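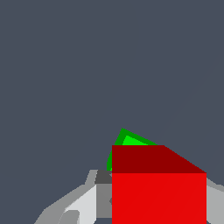
Adelmo Lo Presti

2025年12月12日,Nestudier 工作间

接着上次的簧片风琴(脚踏、吸气式,从 Prallomora 运来的那台)。上次写到拆下踏板和后背板,风箱还连在风箱板上。今天全天都在弄这台,别的活没有动。

## 早上:拆风箱

先把储气箱和两只抽气箱作为一个整体从琴体里取下来。底部的固定螺丝有一颗锈死,滴了渗透油,放了一顿早饭的工夫再拧,还是不动。后来把烙铁头压在螺丝头上加热,等它凉一点再拧,听到“嗒”的一声就松了。螺丝头的槽口没有坏,可以继续用。其余螺丝都按原来的位置插在一块纸板上,纸板上画了风箱板的轮廓,写了“前”和“高音侧”。请不要挪这块纸板,它在窗台上。

旧风箱布已经完全硬化,折角的地方一掰就碎,里面的橡胶层变成了黑褐色的粉。布面上打过补丁,至少两次,一次用的是皮子和动物胶,贴得很好,另一次用的是某种白色的合成胶,又厚又脆,刮起来很费劲。动物胶的部分用湿布敷着,隔一会儿用钝刀推一下,就整条下来了。合成胶没有这么听话,只能一点一点刮,有两处带起了木纤维,位置在低音侧抽气箱活动板的外缘,深度不大,用胶和木粉补了,等干透再打平。

拆布之前把折叠的方式画了下来。低音侧和高音侧不对称:低音侧的内衬纸板在角上是斜切的,高音侧是直切。我倾向于认为高音侧是后来有人换过的,因为那边的纸板颜色浅,边也切得毛糙。新纸板两边都按斜切做。

储气箱里面的两根弹簧都还有力,表面有浮锈,用钢丝绒擦过,抹了一层薄蜡。弹簧有上下之分,弯得紧的一头朝铰链。左右标签已经用棉线系上。

里面倒出来的东西:老鼠咬碎的毛毡、一枚发卡、一截铅笔、一张折起来的纸片。纸片上是铅笔字,只认得出一个曲名的前半截和“第二遍慢”几个字。装在信封里,交琴的时候一起还给主人。

## 铰链和阀门

三处铰链里,储气箱那一处的帆布已经断了一半。三处都换。做法照旧:先贴外侧,合拢夹紧,等胶凝了再张开到工作角度贴内侧。上回在另一台琴上,我没有张开就把内侧贴了,结果活动板张不到底,返工一次。这条写大一点:

**内侧布一定要在张开的状态下贴。**

抽气箱的皮阀门拆下来以后发现边缘卷起,中间发硬。试着用手揉软,揉完平放在玻璃板上,过一会儿又卷回去。不值得保留。用 Chaudhary 寄来的那张软羊皮裁了新的,毛面朝板。裁的时候把脊背方向和阀门的长边对齐,腹部那一块太松,没有用,留着做垫圈。皮子的厚度总体均匀,靠尾部的地方薄一点,下次写信时提一句。

阀门两端用小钉和卡纸垫片固定,松紧试了几次。太紧吸气时抬不起来,踏板会发沉;太松关的时候啪啪响。目前的松紧是:用嘴在孔口轻轻一吸,皮子立刻贴住;放开以后自己能落下,但不垂下来。高音侧的那一片我重新钉过一遍,第一遍时右端往外歪了一点,盖孔的余量不够。

## 胶

今天用的是粒状皮胶,早上开工前泡的。罐子里现在还剩 475 克干胶,做完这台够了,下一台不够。买的时候仍然买中等强度的,不要买高强度,高强度的凝得太快,贴长边来不及。

贴风箱布时工作间要暖。上午窗户漏风,第一条长边贴到后半段时胶已经开始起皮,只好用热湿布重新化开。之后把窗缝用纸胶带封了,风箱板事先用灯烤温,后面的几条边就顺多了。两个人贴更好,一个刷胶,一个拉布。今天只有我一个,所以把布先在活动板上用图钉定了中点,再往两边走。

也试了 Rorkano 的瓶装液体皮胶。样品是两条废布贴在松木条上,一条用热胶,一条用 Rorkano,写了字挂在架子上。刚贴完时液体胶能推动的时间长很多,对新手友好。强度要等干透再看,潮湿天气里会不会回软也不知道。在弄清楚之前不用在客人的琴上。

胶锅没洗,胶还能用,盖子盖好放在冰箱下层。请别当成汤倒掉。

## 布

新布是双面棉、中间夹胶的那种,比旧布略厚。旧布拆下以后按原来的折线拼在大纸上描了样板,两只抽气箱的样板尺寸有差别,差在宽的那一头,可能是当年手工裁的误差,也可能是高音侧那次换布时改过。按大的那一张裁,贴完再修边。

裁布用滚刀和钢尺,不要用剪刀,剪刀剪出来的边会起毛,胶渗进去就硬。今天有一段图省事用了剪刀,就是低音侧的短边,硬了一小段,不影响开合,但摸得出来。

纸板衬与衬之间的折缝留得比旧的稍大,为的是抵消新布的厚度。先用废布和纸板做了一个角的小样,开合了很多次,没有起拱。如果照旧布的缝宽直接做,角上会鼓,合不拢。

折角仍然是最难的地方。我的顺序是先贴活动板的长边,再贴固定板的长边,然后是短边,角留到最后,角里面加一小块薄羊皮,把皮的四周片薄。片皮的刀在今天下午变钝了,用水砂纸推到 3000 目,再在皮条上荡几下,切起来就不拖了。刀放回了抽屉最里面那格,刀口朝左。

## 中间等胶干:看簧片

风箱板夹着等的时候,把琴键上方的部分打开,抽了一部分簧片出来看。

簧片是黄铜的,总体状况比想象的好。后排低音区有几片上有绿色的锈点,簧舌和框之间夹着灰和绒毛。中音区干净。高音区最右端有一片簧舌断了,从根部断的,断口很旧,里面已经发黑。断片不在簧格里,也没在风箱里倒出来,估计早就丢了。

抽簧片用的钩子是我自己磨的,钩口比原来卖的那种薄。注意拉的方向要和簧片平行,往上撬会把簧格的薄壁撬裂。后排有一处薄壁以前就裂过,有人用蜡封了。蜡封不牢靠,等全部簧片出来以后改用薄胶渗进去,再插一张涂了蜡的纸片进去撑着。

抽出来的簧片按顺序插在开了槽的木条上,前排后排各一条,木条的左端写了“低”。框上有冲压的音名,但有几片的音名和所在位置对不上,说明以前有人把簧片换过地方,或者从别的琴上拆过来补的。对不上的先不动,等风箱能供气以后听音再判断。**不要按冲压的音名重新排。**

清洗只做到这一步:软毛刷从簧舌根部往尖端刷,绿锈点用玻璃纤维笔轻轻擦,不蘸药水。前年有一套簧片用酸液泡过,出来很亮,可是音高整体跑得乱七八糟,调了很久。那种亮没有什么用处,簧片在琴里也看不见。

簧舌的弯度一律不改。低音区的簧舌末端有扭转的弯,那是当初定音色时做的,看着像是被碰歪,请不要“校直”。

断掉的那一片,打算从旧簧片盒里找一片音高接近、框宽一致的来代替。盒子里翻了一遍,有一片框长合适,音偏低,需要在簧舌尖端刮薄来升高。刮之前先在试音座上记下现在的音高。这一片今天只是挑出来了,用纸包着,放在木条旁边。

## 键盘和推杆

趁着开盖看了一下按键。前端的导销有锈,键槽里的毛毡被虫吃得只剩边。按键本身没有翘。象牙色的贴面缺了一角,在中间那一组的一个白键上,缺口旧,边已经磨圆。主人来信说不在意贴面,只要能响,所以贴面不补,只把缺口边缘的翘起按回去粘住。

推杆取出来时发现有两根长度不一样,放回去时必须回到原位。每根都用铅笔在侧面写了记号,按顺序插在带孔的木板上。推杆孔里有灰,用烟斗通条通一遍,不上油,上油会把灰和成泥。石墨粉可以用一点点,我这次没有用,先看干通能不能顺。

键下的毛毡换 2 毫米厚的。旧毡的残边量起来和这个接近,但旧毡压实过,新的也许还要更厚才能把键面抬到原来的高度。先在两端和中间各放一小块试,直尺架上去看平不平,再决定要不要垫纸。

## 音栓

音栓杆都能动,不过其中有一支拉出来以后自己往回缩,是摩擦力不够。把杆上那个夹着毛毡的导板拆下来看,毛毡磨穿。换了新毡,涩了一点,用几天应该正好。

音栓面上的字,大半还看得清。八度联动的那一支,联动板的小铁丝弯了一半,应该是有人在联动开着的情况下把键盘抬起来造成的。用平口钳一根一根弯回原来的角度,以没有动过的那几根作参照。弯到后面手酸,剩下的改天弄。做这件事的时候要坐着,灯要从侧面来。

颤音风轮(就是后面那个带转动纸片的)卡住了。轴承里全是黑油泥,用酒精化开,棉签擦出来,换了一滴钟表油。现在用嘴吹能转,转得不匀,纸片的一侧比另一侧重。旧纸片受过潮,换一片新卡纸比配重省事。卡纸的裁法照旧片描下来,描图夹在本子后面。

渐强踏板带动的那排活门关不严,上沿的毡条掉了一段。补毡条,不换整条。

## 下午:第一次试气

下午晚些时候,高音侧抽气箱的胶硬得差不多了,先把它单独拿来试。用手掌封住出气口,把活动板拉开,放手,看它多久合上。第一次合得太快,听得到嘶嘶声,在靠近铰链的角上。用一条细羽毛在边上慢慢移动,羽毛被吸住的地方就是漏点。漏点就在角上那块薄羊皮的尖端,下面的胶没有吃进去。用针管打了一点热胶,按住,再试,慢多了。

又拉开几次,最后一次放手以后合到一半停下来,再慢慢下去,持续约 3 分钟才合到底。对单独一只抽气箱来说,我觉得可以了。旧笔记里别的琴没有记过这个,以后都记一下,便于比较。

低音侧那只今天不试,胶还软,而且短边上有剪刀剪的那段,让它多放一夜。储气箱只贴了铰链,布已经裁好,卷在纸筒上,没有折。

风箱板正面有一条顺纹的细裂,从固定孔一直到边。裂缝从里侧看不透光,可是用嘴贴着吸能感到一点风。灌稀胶,外侧再贴一条薄皮,宽度盖过裂缝就行。不要打木条去撑,冬天裂开的缝到夏天会自己合,撑住了反而会在别处裂。

## 琴箱

外壳没有什么可做。胡桃木贴面在下沿脱了一条,用热胶压回去,夹了垫纸的木块。背板是薄松木,虫眼是旧的,敲不出粉,处理与否问过主人,主人说先不管。我还是把背板放在另一间屋子里,和木料架隔开。

原来的纸标签在盖板内侧,只剩半张,厂名那一行撕掉了,留下的是装饰花边和一段奖章图案。用软刷掸了灰,没有碰别的。边角翘起的地方不粘,等问过懂纸的人再说。

踏板上的毯面是后来钉的,图案和年代都对不上,不过很结实。踏板带子一定要换,旧带子的织边已经断线,从搭扣那里能看出来。新带子买的是棉织带,宽度比旧的窄一丝,从滚轮里过没有问题,会稍微往一边跑,试踩时注意。

## 给后面接手的人

- 低音侧抽气箱夹着,夹子不要松。
- 胶锅在冰箱下层。
- 窗台上的螺丝纸板不动。
- 推杆板和簧片木条都在长桌靠墙那头,上面盖了布,拿东西时先掀布看看。
- 纸胶带封了窗缝,要通风的话开门。
- 片皮刀用过请荡一下再放回去。

## 还没弄清楚的

高音侧的纸板到底是什么时候换的。如果那次换布时连抽气箱的开口角度也改过,那么两侧的出气量就不一样,踩起来会一脚轻一脚重。等两只都装上再踩踩看。手里没有同型号的另一台可以对照,只在 Nestudier 的旧本子里找到一张相近型号的草图,画的人没有写尺寸。

后排有几片簧片的框比槽略宽,是硬推进去的,抽的时候也费力。木头这些年可能收缩过。要不要把槽口用细砂条带一下,我还没拿定主意,带多了夏天会松,松了就杂音。先原样放回去,能响就不动。

调音放到一月。风箱装好以后先让整台琴在屋里待一阵,每天踩一踩,让布的折线走顺,然后再听音。主人问过能不能提到现代音高,我的意思是保持原样,把彼此之间的音调匀就行;整体提高要把每一片的尖端都刮一遍,刮掉的铜回不来。已经在信里写了,等回信。

运回 Prallomora 的时候,储气箱要用带子捆在合拢的状态,踏板也绑住。来的时候没有绑,踏板在路上一直晃,前面的那块装饰板背后有一道新擦痕,应该就是这么来的。木箱用来时那只,底下加两条横木。

明天先看低音侧那只的胶,再贴储气箱的长边。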